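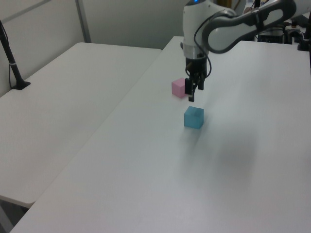
Part 2: Setting up the Anska water softener

Okay, so you've read Part 1, you've found a spot for the thing, and you've got a floor drain or a utility sink close by. Good. I've put in three of these now (one at my own place, two for relatives who pay in pie) and I wrote this section because the booklet in the carton skips straight from "connect unit" to "enjoy soft water," and there's an awful lot of Sunday afternoon hiding in between those two.

Everything below is for the Anska with the Rornby bypass valve, the one with the two red knobs. If yours has the single push-pull bypass, steps 4 through 7 are different and you'll want Part 2B.

What you need

Two adjustable wrenches
A bucket, bigger than you think
Old towels
Thread tape
A Baumgart hardness test kit (the drops, not the paper strips, I can never match the colors on the strips)
Two bags of salt pellets
A flashlight

Before you start

1. Test your water. Fill the little vial to the line from a cold tap, add the drops one at a time, and swirl after each one. Write down how many drops it took for the color to change. You'll need that number in step 14, and if you're anything like me you'll forget it by the time you get to the basement, so write it on the carton or your hand.

2. Turn off the power or gas to your water heater. On a gas heater I just turn the dial to Pilot. On an electric one, flip the breaker.

3. Shut off the main water valve and open the lowest cold tap in the house, plus one upstairs. Let it all run out. It takes longer than you'd like.

CAUTION: Don't skip the water heater step. An electric heater that comes on with its tank partly drained can burn out its elements, and that's a whole different manual.

Fitting the bypass

4. Look at the back of the softener head. There are two ports with arrows molded next to them. The arrow pointing toward the head is the inlet, and the arrow pointing away is the outlet. Get your flashlight out and look twice! I hooked up my first one backward and spent an evening wondering why the shower had gone down to a dribble.

5. Wipe a little silicone grease on the rubber rings on the bypass valve. Silicone only. Petroleum jelly makes the rubber swell.

6. Push the bypass straight into the ports until it seats. You'll feel a small bump. Slide the two clips in from the top and put in the screws, snug, no gorilla stuff. The housing is plastic and it will crack.

7. Connect your supply lines. Tape goes on male pipe threads only. If your flexible lines come with a rubber washer inside the nut, leave the tape off altogether and hand-tighten, then give it a quarter turn with the wrench.

NOTE: If your outdoor faucets branch off after the spot where the softener goes, think about rerouting them first. You don't want to water tomatoes with softened water, and you'll go through salt like crazy.

Drain and overflow

8. Push the drain hose onto the barbed fitting on the head and tighten the clamp. Run it to your drain with no kinks. Mine goes up and over a joist and that's fine, but keep it as short as you can.

9. Leave an air gap at the drain end. The end of the hose should hang above the rim of the sink or standpipe and never sit down in the water. I zip-tied mine to the faucet leg.

10. The overflow hose comes off the side of the salt tank. This one works by gravity, so it has to run downhill the whole way. Don't join it to the drain hose, however tempting that is.

Turning on the water

11. Set both red knobs to BYPASS. Open the main slowly and let the open taps run until they quit spitting. Check every joint with a dry paper towel, which will show you a weep you'd never see by eye.

12. Now turn the inlet knob a little at a time, a quarter of the way, and wait. You'll hear the tank filling. When it goes quiet, open it the rest of the way and then open the outlet knob.

CAUTION: Go slow here. If you slam the inlet open, you can push resin beads up into the head, and then you'll be picking tiny amber balls out of your faucet screens for weeks. Ask my sister-in-law.

Programming the head

13. Plug in the transformer. The display flashes a model code first. Mine says 947, and as long as yours says 947 too, carry on. If it shows 732, that's the smaller head, and the menus come up in a different order (the chart is inside the lid).

14. Press SET and enter your hardness. The Baumgart kit is one drop per grain, so just punch in your drop count. If you have iron in your water, check the chart in the lid for how much to add.

15. Set the clock. Then set the regeneration time. It comes set to 2 in the morning and I've left it there, but if you've got a night owl who showers at odd hours, move it.

16. Reserve capacity comes up next, in gallons. I use 3000 for a big household. Don't fuss over it, you can change it later without losing anything else.

Salt and the first cycle

17. Pour a couple of gallons of water into the salt tank by hand, then add both bags of pellets. Keep salt out of the round brine well in the corner, and put its cap back on.

18. Hold REGEN until the motor starts. Stay with it for the first few minutes and watch the drain hose. The water may come out tea-colored to begin with, and that's just new resin rinsing.

19. When the cycle finishes, run a cold tap until it's clear, then turn your water heater back on. The hot side will stay hard until the old water in the tank is used up, so hold off on judging it by your shower.

20. Test again with the drops. One drop should do it. If it takes more, check that both knobs are all the way over to SERVICE before you go hunting for anything worse.

If you bought the Sevix leak sensor, set it on the floor between the two tanks with the metal feet down. Its batteries go in before you stick it anywhere, and the pull tab is easy to miss.

Cleaning the venturi and getting rid of salt bridges are both in Part 3.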